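Testuvholm: The Complete Winter Games Film
Full-length cut, six-disc set
Dreltum Archive Editions

In stock
Region: all
Running time: 594 minutes
Sound: mono, mostly

Add to basket Add to wish list Send to a friend who owns skis

Every host town wants a film of its Games, and most host towns get one: ninety minutes, a flame, a flag, somebody crying on a podium, credits. Testuvholm hired a film crew for the ninety-minute version and then forgot to tell them to stop. The crew shot the opening parade, every heat of the speed skating, both days of the ski jumping (the first day was fog, and they shot the fog), and a long town council argument over where to park the buses.

For years the only version you could get was the short one, which leaves out the whole of the women's relay to make room for the mayor. Our set puts the relay back. The mayor has been kept too, at full length, and you will find him on disc one with his own chapter stop so that he can be skipped.

What you get

Disc one: Opening ceremony, parade of teams, the mayor
Disc two: Cross-country, including the relay in full
Disc three: Speed skating, 500 to 3000 meters
Disc four: Ski jumping, fog and otherwise
Disc five: Ice hockey, plus the curling final that ran past midnight
Disc six: Closing ceremony, the short cut for comparison, and the bus argument

Also in the box is a 269-page paperback with start lists, results and a fold-out map of the courses. The map was drawn before the downhill was moved and we have left it as it was. Anyone trying to follow the downhill with it will end up in a lake.

About the picture

The transfer was made from the camera negative where there was a negative, and from a projection print where there wasn't. You will notice the change during the second period of the hockey, when the ice goes faintly pink and stays that way until the final horn. We tried to correct it and the players went green, so pink it is.

The film is shown in its original 4:3 shape. On a modern television this gives you a black bar on either side. Please don't use the stretch button. It does nothing for the bars that a person should want, and it turns the figure skaters into wardrobes.

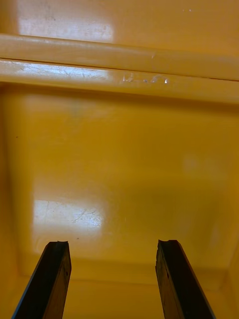 Yellow plastic bin, seen from inside.

About the sound

The crew had one good microphone and it spent most of the Games at the ski jump. Everything else was recorded on whatever was nearest. The commentary is the original, by a broadcaster who seems to have been told the names of the skiers in the order they weren't skiing in. Disc two has a second track with the commentary taken off, leaving skis, breathing and cowbells. Customers write to us about this track more than anything else we sell – some of them play it while ironing.

Subtitles are in English. Where the commentator is wrong, the subtitles say what he said, and the right name follows in brackets.

Which version should I buy?

If you want to find out who won, the short cut is sold separately and will tell you in an evening. If you already know who won and would like to see them waiting for a bus, you want the full set. There is also a relay-only disc for clubs and schools, with the 269-page book left out to save on postage.

Owners of our Nonovside regatta set should know that the two boxes are the same height, but the Testuvholm spine lettering runs the other way. We heard about this in October from nearly everyone who owns both. A reversed sleeve is now packed in with every order, and earlier buyers can have one free by writing in.

The case

The discs come in a Hyvönen hinged case, which is sturdy and opens from the left. It takes a firm thumb. Press the middle of the hub and lift the disc by its edge; if you pull from one side it will hold on, and discs have lost that contest.

Delivery and returns

Orders placed before noon leave our shelves the same day. Sealed sets can come back within a month for a refund. Opened sets can be exchanged if a disc is faulty, but please check the list of known oddities first:

The blank stretch in the middle of disc four is fog.
The silence at the start of disc five is in the original.
The man walking across the ice in the curling final is also in the original, and we don't know who he is either.

Customers who bought this also bought

Nonovside: Four Summers of Rowing
The Dreltum Book of Opening Parades
Cowbell, brass, small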